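6. Loading and checking a simulated sorting cell

This section covers loading a cell file into the Hakala planner, registering the objects in it, and running the first collision check. It assumes that the planner and the Uvness viewer are installed and that the licence has been activated as described in section 3.

Revision date: 11/25/18. Changes from the April issue are in 6.3 and 6.5.

6.1 Before you start

The planner reads the cell file once, at start-up. Edits made to the file while the planner is running are ignored until the next restart. The viewer does not work this way and will show the edited file at once, so the two can disagree. If you have changed anything, restart both.

You need:

cell file (.cell)
object list (.obl)
arm profile supplied with your controller
write access to the project folder

Note: Project folders on the Plandham server are read-only for guest accounts. Copy the folder to a local drive first.

6.2 Loading the cell

1. Start the planner. Wait for the status line to read IDLE.

2. Choose Cell > Open and select the cell file.

3. Choose the arm profile when prompted. If the prompt does not appear, the profile has been stored in the cell file and can be viewed under Cell > Properties.

4. Start the viewer and choose Connect. The default port is 930. Change it in both programs if another service is using it.

5. Choose View > Overhead, then zoom until the work area fills the window.

6. Compare the viewer with your layout drawing. Check the base position and the orientation of the tray in particular.

Caution: Do not press Run at this stage. The planner will accept a goal before the objects are registered and will plan straight through them.
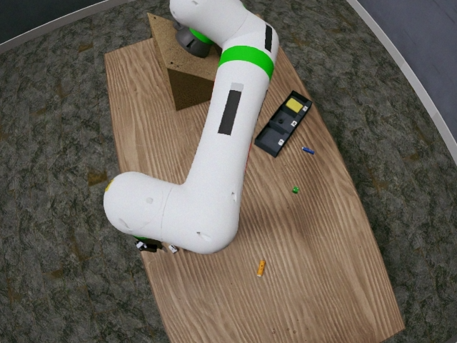 Registration links each item in the object list to a body in the cell, so that the planner knows what may be grasped and what must be avoided. Unregistered bodies are drawn by the viewer but are absent from the collision model. Every body in the cell therefore needs one of three roles: FIXED, CONTAINER or PART. The board and the pedestal under the arm are FIXED. The black tray with the compartments is a CONTAINER, and the yellow square in its upper compartment must be entered as a PART in its own right, with the tray as its parent. Batteries lying on the open wood are PARTs whose parent is the board. The floor needs no role and is handled by the ground plane setting in 6.4.

6.3 Registering objects

1. Choose Objects > Import and select the object list.

2. Open the Roles table. Bodies found in the cell but missing from the list are marked with an asterisk.

3. Set a role for each body. The table can be sorted by name or by volume. Sorting by volume brings the smallest parts to the top, where they are easier to find.

4. Set the parent for each PART. A PART with no parent falls when the physics engine starts.

5. For each CONTAINER, choose Split. The planner creates one region per compartment and names them in order from the corner nearest the container's origin.

6. Rename the regions if the names must match labels used elsewhere in your project.

7. Choose Objects > Save.

Note: The Split command has changed. In the April release it treated the container walls as part of the outer compartment, which let the gripper approach too close to the rim. Containers split with that release must be split again. Opening and saving the file is not enough.

Note: Cylindrical parts should use the CAPSULE or CYLINDER shape, never MESH. A mesh cylinder at rest on a flat surface tends to creep, and the stored grasp pose will then be wrong. If the part has a raised contact at one end, ignore it and use the overall length.

6.4 Collision settings

1. Choose Settings > Collision.

2. Set Ground plane to the underside of the board.

3. Set Clearance to 11 mm for the forearm and wrist. The gripper has its own clearance value, which is taken from the arm profile and should be left alone.

4. Tick Self-check.

5. Tick Allow contact for the pair gripper / PART only. Leave all other pairs unticked.

6. Choose Apply.

Caution: Allow contact for the pair gripper / FIXED switches off the check between the fingers and the board. A plan made with this box ticked can pass in simulation and damage the fingers on the real arm.

6.5 First check

1. Move the arm to a pose with the wrist low over the board. A raised home pose will not exercise the clearances set in 6.4.

2. Choose Tools > Check. The planner samples 500 poses by default.

3. Read the report. Each line gives the two bodies involved and the smallest distance between them.

4. Lines marked TOUCH must be cleared before you continue. Lines marked NEAR are advisory.

5. Run the check again after every change to the layout.

If a part is close to the wrist or lies partly beneath the arm, the report may show NEAR for the start pose alone. This can be accepted. If the same pair shows TOUCH, move the arm and leave the part where it is, as moving the part also invalidates its stored grasp.

The check stops after 20 TOUCH lines. A report of exactly that length is probably incomplete. Correct the listed pairs and repeat.

6.6 Messages

E-ROLE: a body has no role. Return to 6.3, step 3.

E-PARENT: a PART names a parent that is itself a PART. Stacked parts are not supported in this release.

E-SPLIT: the container has no internal walls, or the walls do not meet the base. Repair the model in your CAD program and import it again.

W-OVERLAP: two bodies occupy the same space at load time. Usually a small part has been placed slightly below the surface of its parent. Choose Objects > Settle.

W-PORT: the viewer has lost the connection. The planner carries on and the displayed pose is out of date.

Queries on this section go to Wanda Zamora (planner) or Benedikt Kleinschmidt (viewer) at the Mollcombe office. Attach the cell file and the check report.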